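Search this site Enter keywords Go

Visit report: open day at the Manalo automation workshop, Utport

Apr 27, 2022

I went to Utport with one question from my company. We pack small orders at Balberg, and for the next budget year we must decide if we buy one robot arm with a gripper, rent one, or wait. The open day at Manalo was free, and the train from Balberg takes 117 minutes, so the trip itself was the cheapest part of our planning.

Registration was in the entrance hall. I received a badge, a folder and a coffee ticket. The groups were small, seven visitors in mine, mostly from companies of our size. One couple came from a bakery and had the best questions of the day, because they had already bought an arm two years ago and it stands under a cover.

What the arm costs and what comes after

The first talk was about prices. The speaker did not want to give a price list, and I understand this, but he gave us a way to think. He asked us to imagine that the whole project costs 100 units. In his experience the arm is less than half of it. The rest goes to the gripper, the table, the safety work, the cables, the training of staff, and the days when nothing runs yet. In our draft budget we had the arm, the gripper and one line called "other". I made a note to open this line and write out what is inside.

He also spoke about spare parts. Fingers wear down, and they should be in the yearly costs, not in the purchase. Our finance office will like this, since the yearly costs are approved in June and the purchases much later.

At the work tables

After the coffee we went to the hall with the tables. I stayed longest at a table with a two-finger gripper. The fingers are dark and shaped like wedges, with narrow tips, and each one has a small notch on the outer slope. I asked if such tips can be ordered in other shapes. The answer was yes, but every new shape means a new test period, and the test period should be paid from the project and planned from the beginning.

There is a small camera at the gripper, and it gives a view down past the fingers to the table. For me this was useful to see. When the arm moves, the background becomes smeared and the fingers stay much clearer. I had not thought about the camera in our budget at all — we only wrote "sensor, if needed".

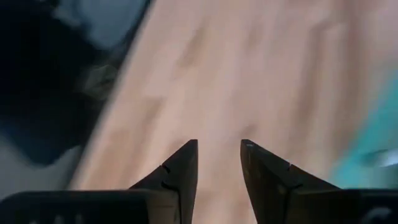

Renting from Uraseck

Uraseck had a desk near the exit and offers rental with a minimum of 30 days. The transport is paid by the customer in both directions, and the floor must be level. Insurance was in the contract, but I could not find if it covers the gripper also. I have sent them this question in writing and wait for the answer.

The bakery couple told me they would rent first if they could choose again. Their arm was not wrong for the job, they said, but the table was too low and nobody had money left to change it.

Notes for our own plan

— Split the line "other" into table, safety, training and test period.
— Put spare fingers and camera cables into yearly costs.
— Measure the packing corner in Balberg, also the height of the door.
— Ask Uraseck for a written offer for one rental period, with transport.
— Keep the purchase in the budget for now, but without a fixed model.

The folder from Manalo is in the meeting room, on the shelf beside the printer. Two pages about safety fences are missing because I gave them to the bakery couple, and Manalo will send me new ones by mail.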